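Low-Cost Leak Detection for Household Plumbing: Student Project Report
Prepared by Thilini Kodikara and Nazmiye Akyol, Minholm 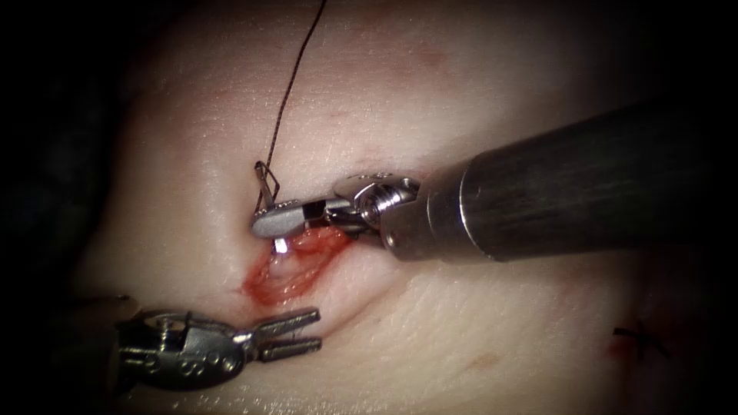 Which fault did the project address?
The project addressed slow leaks under kitchen sinks, where a worn trap washer may drip for weeks before the cabinet floor is damaged.

The Kullard moisture sensor was placed in 10 homes for 30 days and logged 2,327 readings. Two leaks were confirmed – both at the trap joint. Battery life remains to be tested.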